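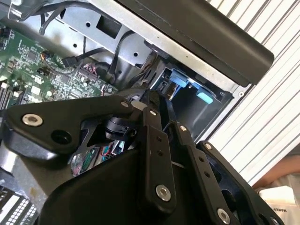 Shop-floor chores, part 4. The question this month at Skundholm is whether an arm can strip a used office desktop for parts without someone doing half the work. My answer in July is still "some of it."

Screws are mostly solved. Known head, known depth, known torque. Cables are not. A cable has no fixed pose, and it moves when you touch the one next to it.

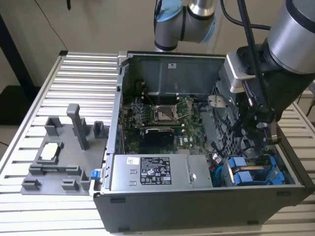 Sockets are where tolerance starts to matter. A bent pin turns a resale board into scrap. The lever has to swing fully clear before anything goes near the chip, and the chip then needs a known place to sit. A gray printed tray next to the case does that job, with a square holder for the CPU. Fixtures like this do more for repeatability than another month of tuning.

Usel quotes 5 minutes per tower by hand. Macedo wants the arm under that. I would settle for 2 boards in a row with no reset.
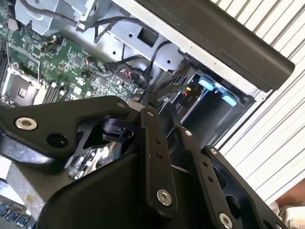 Drive bays vary by model, and every latch wants a different push. Mateser keeps a table of them. It has 4 entries. We need a lot more before I'd leave this running overnight.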